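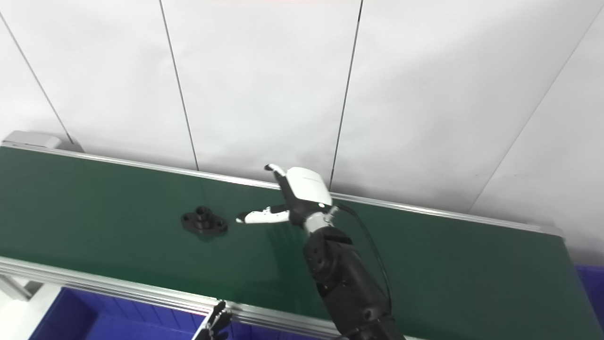 Looking after small metal parts in the home workshop

Bare steel and cast iron start to rust sooner than most people expect, especially in a garage that shares a wall with the garden. A light wipe of oil after handling is enough for anything that will be used within the month. For longer storage, use a thin coat of wax or grease and wrap the part in brown paper. Newspaper holds damp and should be avoided.

Cleaning

Take off the worst of the dirt with a stiff brush before any liquid goes near it. White spirit will shift old grease. Let the part soak for 55 minutes in a lidded tub, brush again and dry it with a cotton rag. Keep the window open and put used rags outside, laid flat, until they have dried out.

Holes and threads want a bottle brush or a pipe cleaner. Do not scrape inside a bearing seat with a screwdriver – a scratch there will stay for good.

Light rust

Cover the part with white vinegar and leave it overnight. Rinse it, then dip it in a litre of water with a spoonful of bicarbonate of soda stirred in. Dry at once. A low oven, about 200 degrees, left off and cooling with the door ajar, will drive out the last of the water from bare metal. Never do this with anything that has rubber seals, plastic or grease in it.

Bolts

Put bolts back in the holes they came from as soon as the part is off, with the washers on, and run the nuts up finger tight. If that can't be done, push them through a piece of card in the same pattern and write on the card which end was the top.

Labels

Masking tape falls off oily metal. Use a luggage label tied on with string, and write in pencil, as ink runs when oil gets to it. Put down the machine, the side it came from and the date.

Storage

Shallow drawers are better than deep boxes. Heavy pieces go at the bottom, and anything with a machined face is stored with that face up. Check the lot each October, before the cold weather, and oil again where the surface feels dry.

Hermine Danzer
Page last changed 13/07/2026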